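Two-arm folding cells: house rules for the bench
Forum > Small Automation > Good Practice
16 November 2025

mallee_gripper wrote:

I've been putting together a set of bench rules for our two-arm folding cell and I'd love some other eyes on it before it goes up on the wall. We're a small group and up to now the rules have lived in people's heads, which worked fine until we grew. Now everyone does it a little differently and our logs are a mess to compare!

Task is shirts. Shirts come out of the bin on the left, get folded in the middle, and go to a pile on the right. Draft so far:

Bin goes on the left, always, and the same bin.
Both arms parked before any hand goes over the front rail.
A fold counts as finished when both grippers have let go and the garment is lying flat. Sleeves in, bottom hem straight enough to stack.
Pile stays on the right, and the arm on that side has to be able to clear it.
Cable ties checked at the start of every session.
Anything odd goes in the log in plain words, with no codes. 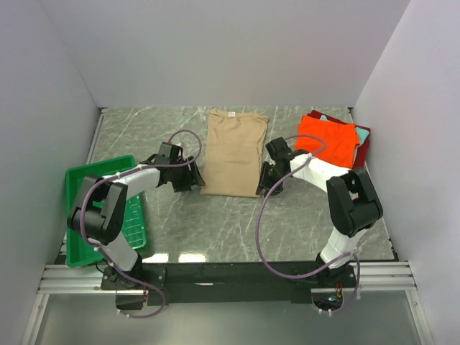
Who decides when a fold counts as finished?
The person running the session makes the call, using the written definition, and a second person reviews a sample of the log afterwards. If the two disagree, the stricter reading stands and the wording gets looked at.

I'm very open to changes on all of it. I'm especially keen to hear what other folks do about cables and about the pile, as those are my two weakest rules.

----

tern_and_torque wrote:

Love that you're writing this down! We did ours in June and it was the best fortnight we spent all year.

On cables, checking the ties is good but I'd go further. Run each arm slowly to the far end of its reach in every direction you plan to use, and watch the loop the whole way. A tie can be perfectly sound and the loop still ends up lying across your work when the arm swings back in. We write down the worst pose we found and start from that one at the next check. Ours are on Yuan mounts (a little workshop brand, lovely people) and the slack behaves differently from one arm to the other, even though they're meant to match.

Also, your parked rule needs a definition. Parked as in stopped? Parked as in power off? Please pick one and put it in the rule itself.

----

hindance_fan_9 wrote:

Agree on parked. Disagree on the finished fold. "Straight enough to stack" is a feeling. Two people will read it two ways, and so will the same person before and after lunch.

We use the Prillora checklist, which asks for a template: a piece of card the size of the finished fold, held over the garment. If cloth shows past the card, the fold fails. Dead simple, costs nothing, and new people pick it up in one go.

----

mallee_gripper wrote:

Ooh, I like the card. My worry is that it means somebody leaning in over every single shirt, and I'm trying to keep hands out of there. Could you do it from a still instead?

----

hindance_fan_9 wrote:

You could, if the camera never moves and you've marked the outline up properly. I wouldn't trust a still on its own. Soft collars fool it every time, and height does as well. A fat fold and a flat one can have the same outline from above.

----

bench_possum wrote:

I'm going to argue with the card idea, in a friendly way. If the rule is so strict that a good, useful fold fails for a wrinkle at the collar, people start nudging the shirt by hand to make it pass. I've seen it happen and the log never mentions it. I'd much sooner have an honest "acceptable, collar untidy" than a pass that somebody tidied up.

So my suggested rule, and I'd put it first on the sheet: no touching the garment between the start of the attempt and the recorded result. If somebody touches it, that attempt is logged as assisted, full stop. There's no shame in it, it's just a different sort of record.

----

tern_and_torque wrote:

Yes to that one, very much. We had 14 attempts in a batch that we ended up throwing out over exactly this.

----

sondenico_dave_no_relation wrote:

Long-time reader, first post. I don't work for Sondenico, we just bought their bench and I'm stuck with the username.

My piece is the pile. People treat it as a place where finished work goes and forget it's also an obstacle that changes shape all day. The first shirt of the session has a clear bench beside it and a later one has a soft lump beside it that the forearm has to travel over. If your rule says "the arm must clear the pile", say how high the pile may get, and who takes it down.

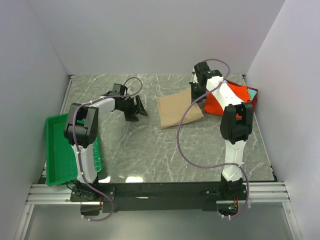
We cap ours by height with a mark on the side panel, and at the mark the session pauses, both arms go to park, power to the motors comes off, and one named person clears it. It takes no time at all once you've got the habit. Before that we let the pile grow until something brushed it, and then we'd spend ages arguing over whether the fold beside it had been disturbed.

The other half of the rule is the gap. Keep a strip of bare bench between the work and the pile so that you can tell which cloth belongs to which. If they're touching at the start of an attempt, we don't start.

----

bench_possum wrote:

The gap rule is great and I'm stealing it. How wide?

----

sondenico_dave_no_relation wrote:

A hand's width. We tried to be more exact and it made no difference to anything.

----

hindance_fan_9 wrote:

A hand's width from the person who told me nothing about my lunch theory, ha. Whose hand?

----

sondenico_dave_no_relation wrote:

Mine, it's my bench! Fair point though. I'll cut a block.

----

mallee_gripper wrote:

This has been so useful, thank you all. Revised version, with changes from the thread:

1. No touching the garment between start and result. If touched, log it as assisted.
2. Parked means both arms at rest in the home pose with motor power off. No hands past the front rail otherwise.
3. Bin on the left, same bin.
4. Slow reach check on both arms before the first attempt, watching the cable loops. Worst pose written in the log.
5. Finished means both grippers released and the fold sitting within the card outline. "Acceptable, collar untidy" is allowed as a separate result.
6. Pile capped at the mark. At the mark, park and clear.
7. Bare strip between work and pile before every start, checked with a block.
8. Odd things in plain words.

I've kept the card, sorry possum, but only on a sample of folds, and only once the result has been recorded and the arms are parked.

----

bench_possum wrote:

I can live with that. I still think 5 will cause you grief with anything that has a hood.

----

tern_and_torque wrote:

Could you add who is allowed to change the rules, and where the old versions go? We keep ours in a folder with the log so you can match any session to the sheet that was on the wall at the time.

----

mallee_gripper wrote:

Good one, adding it as number 9. Hoods can wait till we've got shirts sorted!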